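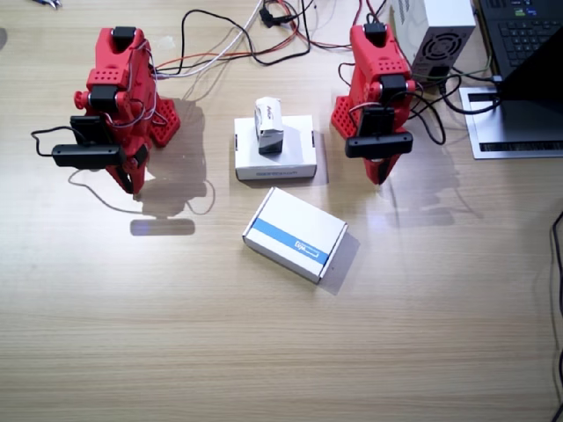

Week 7 - Looking after the two-arm cell

Most of what goes wrong on the small two-arm cell goes wrong before anybody has pressed start, and I would much sooner you spent a slow quarter of an hour at the table than a frantic afternoon at the keyboard. So we begin with power off and hands in the work area, which is the last time today you'll have them there! Follow each arm up from its perforated base plate and try every servo joint for play as you go. When you get near the wrist, stop at the black camera bar that runs across the front of the arm and give it a gentle wiggle. If it shifts at all, snug up the mount now, and plan on redoing the camera calibration afterward (sorry, there is no way around that one).

Next come the cables, and please be patient with them. Each arm needs a loose loop at the side so the wrist can turn without tugging on a plug. Ívar Bech, who wrote the first version of these notes back in May, used to tape everything down flat and tidy, and he went through 3 camera cables in one term before he let us talk him out of it.

Power up in this order: supply, arms, laptop. Let the servos sit for a minute, then run the Palisach homing routine, one arm at a time. Write the offsets in the log even when they look the same as last week's. The arm we call Mikkelsen drifts a little at the elbow, some 27 counts over a month of labs, and we only caught it by reading back through the old pages.

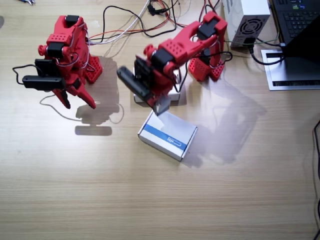

The grip check comes last, and it's the part people enjoy, so do try not to rush it. Jog one arm at a time at low speed and leave the other parked well out of the way. For a target I like a closed carton with a clear mark on the lid, and the wide blue stripe on the white box does very nicely - turn the box at a slant to the table and you have to get the wrist angle right as well as the height. Bring the tip down over a corner, pause, and look from the side before going any lower.

If a joint buzzes or feels warm, stop, switch off at the supply and come find me. Logs are due Mon 3 December.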